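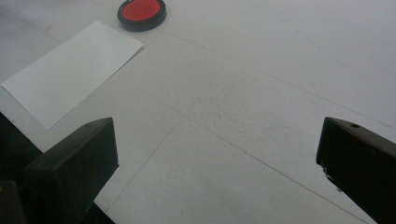

Desk & Drawer

The Last Thing on My Desk That Leaves a Mark

My signature has been getting worse for years. It began as a name, went through a phase as a sort of hill, and is now a line with ambitions. The bank stopped comparing it with anything long ago. So when a friend came home from a long posting abroad and told me that over there she had signed for parcels, leases and one disputed gas bill with a stamp the size of a lipstick, I felt something close to envy.

A name seal, for those who have never owned one, is your surname on the end of a stick. You press it on a pad, you press it on the paper, and you are legally or at least socially present. The grand ones are carved by hand and live in little padded cases. The everyday ones are plastic, come off a rack, and get used for the office circular and the man at the door. I am much fonder of the second kind. They have the dignity of a good bottle opener.

The red pad is half the pleasure. Mine is round, came from a stationer called Ogilvie for 12 dollars, and has so far colored two shirt cuffs and the corner of a tax form. You learn to tap the seal on it. Beginners grind, as if putting out a cigarette, and get a red puddle with a rumor of a name inside.

Beathag Dalgleish has taught an evening class in paper and ink for long enough to have opinions about all of this. She starts everyone on a blank sheet laid flat on a hard table, and she is not interested in your pretty notebook. 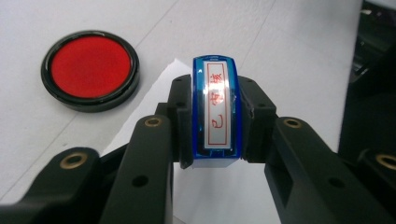 "People want to stamp the letter straight off," she told me. "I make them do a page of rubbish first." She wants the seal upright, the wrist quiet, and the pressure coming from the arm. Then you lift it straight up, and you don't admire it until it's dry. I admired mine at once and have the thumbprint to prove it.

Getting one made in a name like mine took some patience. The mail-order people at Adine offered me 129 lettering styles, most of them different in ways I had to take on trust, and then asked whether I would consider a shorter surname. I would not. The result is legible if you already know what it says, so it beats my signature comfortably.

I now stamp things that have no need of it. Library slips, jar labels, the inside covers of paperbacks I lend out and never see again. The bank, when I asked, said it would still prefer the line.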